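Setting Up a Small-Parts Sorting Station with a Tray and a Rolling Cart

Workshop notes, Wosgate
Fuad Negussie
Updated August 2025

These instructions cover a one-person station for sorting, checking and bagging small household parts: caps, lids, feet, knobs, spacers and similar items. The station consists of a table, a tray and a cart. It takes up little floor space and can be cleared in a few minutes.

What you need

A table with a smooth, light-colored top
A serving tray with a raised rim, preferably black or another dark color
A three-tier rolling cart with a solid top shelf and wire baskets below
An office chair on casters
Scissors with bright handles
Packing tape
Clear resealable bags
A marker and plain labels

The tray matters more than the rest. A flat board lets round parts roll off, and a deep box hides them behind its walls. A rim the height of a finger joint is enough. Choose a tray with a textured inner surface if one is available. Smooth trays work for square parts but let domed ones slide whenever the table is bumped.

Step 1. Place the table

Set the table on a firm floor with clear access from one long side. Low-pile carpet is acceptable. On thick carpet, check the table with a level and shim the legs as required. Leave 30 inches behind the chair so that it can roll back fully.

Wipe the tabletop before the tray goes down. Grit under the tray scratches a painted or coated top and makes the tray rock.

Step 2. Center the tray

Put the tray in front of the seat with its long side parallel to the table edge. Rest both forearms on the table and reach for the far corners. If your shoulders lift, pull the tray closer. The near rim should end up a hand's width from the table edge.

For long sessions, put a piece of shelf liner under the tray. It should be smaller than the tray base on all sides. Liner that sticks out collects dust and catches small parts.

Step 3. Divide the tray

Work with zones and leave the tray undivided. Physical dividers slow the hand down and make the tray harder to empty. The layout used at Wosgate is as follows.

Lower left: unsorted parts
Center: the part being checked
Upper right: accepted parts
Lower right: rejects

Left-handed users should mirror the layout.

Move parts from the unsorted zone to the center one at a time. Turn each one over and run a fingertip along the edge. Cracks in ridged caps usually start between two ridges and are easier to feel than to see, so take thick gloves off for this step. Thin fabric gloves are fine for most people. 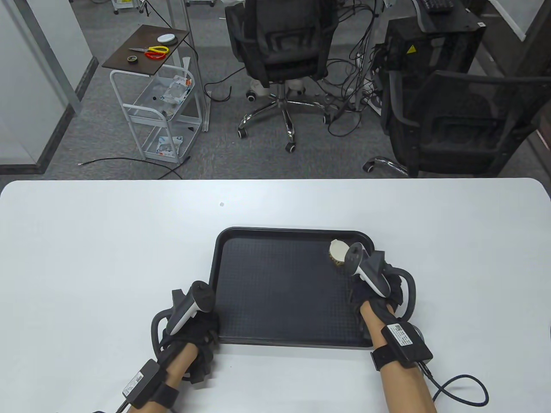 Color contrast decides how quickly a stray part is found. Match the tray to the parts first and the table to the tray second. Pale parts go on a dark tray, and dark parts go on a light one. The small round cream-colored piece at the upper right of the black tray stands out at once, and the white tabletop makes the edge of the tray just as easy to pick out. A pale part that goes over the rim onto a white table is another matter, and that is the main argument for a higher rim. If most of your stock is pale, lay a dark cloth around the tray as well.

Step 4. Load the cart

Park the cart within arm's reach of the chair, on the side of your dominant hand if the room allows. Assign the tiers by how often things are used.

Top shelf: scissors, tape, marker
Middle basket: bags and opened packs
Bottom basket: sealed stock and spare supplies

Keep the top shelf to tools only. Once parts are set down there, even briefly, they get mixed with the tape and forgotten. Wire baskets will drop anything smaller than the gap between the wires, so loose items in the lower tiers must be bagged or boxed.

Nuria Mersha, who runs the second station at Plarkemgate, lines the middle basket with a cut sheet of cardboard. This works well and costs nothing. Replace the sheet when it starts to sag.

Step 5. Clear the floor

Casters and cords do not mix. Route cords along the wall or under the table and tie up any slack. Roll the chair through its full range, then the cart. If either one stops or climbs over something, move that item before starting work.

Step 6. Bag and label

When the accepted zone is full, bag the parts in lots of 12. Press the air out before sealing. Write the part name and lot on the label first and stick it on the bag second – writing on a filled bag gives uneven letters and can puncture the plastic.

Rejects go into a separate bag at the end of the session. Mark it clearly and store it away from the cart.

Common faults

Parts roll toward one corner. The table is out of level. Shim the leg nearest that corner.

The tray slides when reached across. Clean the underside of the tray, then add shelf liner.

The cart drifts. Lock two casters diagonally opposite each other. If the casters have no locks, push the cart against the table leg.

Accepted and rejected parts get mixed. The two zones are too close. Use a larger tray or empty the reject zone more often.

Tape lifts from the bag. Dust on the plastic is the usual cause. Wipe the bag and press the tape down from the middle outward.

Closing down the station

Empty the tray completely and tip it over a sheet of white paper to catch fragments. Wash it with warm water and dish soap, using a soft brush on textured surfaces. Dry it upright. Return scissors and tape to the top shelf, roll the cart against the wall and push in the chair. The shelf liner can be rinsed every seven sessions.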